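Home | News | Business | Technology | Opinion | Contact

Laundry robots still not ready for your shirts, says man who ran a laundry

Folding clothes is a job most people can do while watching television. Getting a machine to do it has kept engineers busy for years, and a report out in May from the consultancy Sovley suggests they will be busy for a while yet. 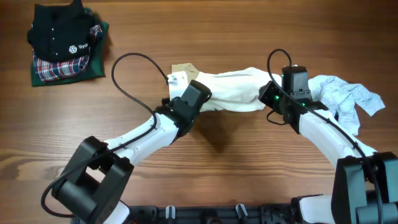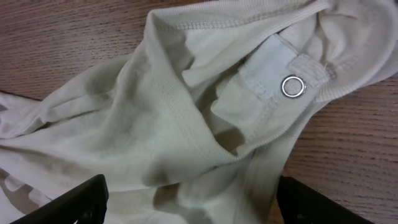
Claims against results

The report looks at two firms, Codari and Flitero, which both say their two-armed machines will be working in hotels and care homes before long. Sovley asked each of them for a full log of attempts, failures included. Only Codari sent one.

It lists 1,095 garments, put in front of the arms one at a time over five weeks. Towels and pillowcases went well enough. Shirts did not. A button placket or a stiff collar was often enough to stop the job, and the log has a long run of entries that say only "reset by hand".

Codari counts a shirt as folded if it ends up flat and within a set outline. Sleeves may be anywhere. By that measure its best week looks respectable - by the measure of anyone who has opened a drawer, less so.

Flitero said it would publish its own results "when the time is right". It gave no date. Its website carries a film of a jumper being folded in 19 seconds, and small print at the end says the film has been speeded up.

Narendra Rathore ran the laundry at the Acuña hotel for most of his working life and was paid by Sovley to judge the finished piles. He is not impressed.

"They showed me a very nice stack and I asked who put the things on the table," he said on Thursday. "A person did. Who turned the sleeves the right way out? A person again. So you have bought two arms and you still have the person."

He does think the grip has improved. Older machines he was shown would drop anything thin, or pull it until a seam gave. The newer ones can hold a cotton top by both ends without harm. What they do next is the trouble, he said, as a crumpled top can lie in any number of ways and the arms have to find an edge before they can start.

Cost is the other sticking point. Neither company will name a price, and Sovley's authors say they could not work out a running cost without knowing how often somebody has to step in.

Codari says a new version will be tried with mixed loads later this year. Rathore has been asked back to judge it and says he will bring his own shirts.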